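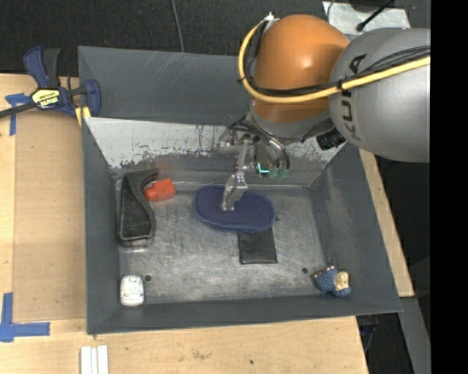
What kind of bin holds up when things are dropped in it and pulled out all day long? One with sloping walls and a plain floor, and you have to accept that the floor will get scratched.

That was most of what I wanted to find out when I signed up for the spring open day at Wondach, which runs a sorting and packing hall outside Driseck. We run a small parts store and go through plastic totes faster than we should. The visit was free. You had to register ahead and bring closed shoes.

The tour started at 9:30 in the front office, with coffee and a short talk. Wondach handles returns and spare parts for other companies. The hall has 493 shelf positions and they keep 3,000 different items in stock, most of them small enough to hold in one hand. The talk was fine, though the slides were hard to read from the back.

After that we were split into 3 groups. Mine went to receiving first. Boxes come in on pallets, get opened at a long counter, and the contents go into totes by size. The counter is set a little higher than ours and has a rubber strip along the front edge. I asked where they bought the strip and was told it came off a roll and was glued on in an afternoon.

The bin area was next and I stayed there longest. The large gray bins sit on light wooden tabletops, which I had not expected in a place like this. The staff said wood is quieter than steel and easy to sand down or replace. The one I looked at longest was well used. The floor was covered in fine scratches with cloudy patches, and the sloped part at the back was chipped along its lower edge, with ragged dark spots showing. A blue item was lying in it. The right side slants outward and was scuffed too. There was a small round hole near each of the front corners. I forgot to ask what they are for.

The bins come from a supplier called Druto. Wondach has tried deeper ones with straight walls and went back to these, as small parts ended up tight against the sides and were slow to get out. A bin is taken out of use when the floor starts catching on packaging. Scratches alone don't count. They wipe the bins out at the end of each shift and wash them once a month. We do neither at the moment.

Packing was the last stop. They use 2 carton sizes for nearly everything and fill the gaps with paper. Labels are printed at the bench. It was loud there and I missed a good part of what the guide was saying. The tape dispensers are bolted down, and we will be copying that.

Lunch was sandwiches in the canteen. There was a table with leaflets from Hamdy, who make shelving, and I took one for the upright dividers on the second page. The price list was not included.

Parking is behind the building and the entrance is easy to miss if you come from the Driseck side. Turn in after the loading docks. The whole visit was over by 1:15, and there is another open day planned for October. Registration goes through the front office.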